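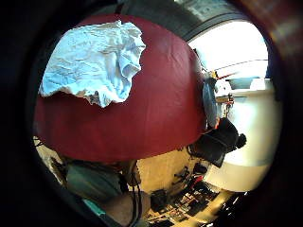 *White cloth over a red curved surface, Jekberg.*

Visit to the Jekberg textile care plant, 2021-11-29

The Jekberg site washes and finishes flat linen for hotels and two regional hospitals. It occupies a former dairy on the Borkowska road and still uses the dairy's floor drains, which explains the slope toward the east wall. I was there for most of a working shift with Weidong Jiang, the process engineer, mainly to look at water reuse and drying energy.

## Intake and sorting

Linen arrives in wheeled cages and is weighed before sorting. Hospital work enters through a separate door and never crosses the hotel line until after the wash. Sorting is by hand, into 19 categories. Jiang would like fewer, but the hotels specify different finishes for items that are otherwise the same, and the contracts run until January.

## Wash line

The main machine is a Forner tunnel washer, installed second-hand. Rinse water is collected, filtered and sent back to the pre-wash compartments. The filter is a plain rotating drum screen with a lint scraper. It clogs when new towels come in, so new stock is now given a separate first wash in a small side-loading machine.

The heat exchanger on the drain line was open for cleaning during my visit. Scale on the plates was heavier on the inlet side than I expected from the hardness figures I had been sent. The softener is checked once per shift with a strip test – adequate, but a continuous meter would pay for itself.

## Drying and ironing

Sheets go from the press straight to the ironer. Towels go to gas dryers, which are run on a fixed time of 30 minutes regardless of load. This is the obvious place to save gas. Ilard, the controls supplier, has quoted for exhaust humidity sensors on every dryer, and a trial on one of them is planned.

The ironer is steam heated. Condensate return was poor on the second roll, and one trap was passing live steam. Jiang had already tagged it.

## Counting and dispatch

Pieces are counted at intake and again at dispatch. The hotel batch I followed went in as 2,540 pieces and came out as 2,539. The missing item was a pillowcase, later found inside a duvet cover. Duvet covers are supposed to be opened and shaken at sorting – the step gets skipped late in the shift.

## Points to follow up

- Water hardness log for the past year, with softener regeneration dates
- Gas meter readings for the dryers, separate from the boiler if possible
- Ilard quote, including the cost of fitting
- Plate cleaning interval for the drain heat exchanger
- Whether the Borkowska road well can still be used for pre-wash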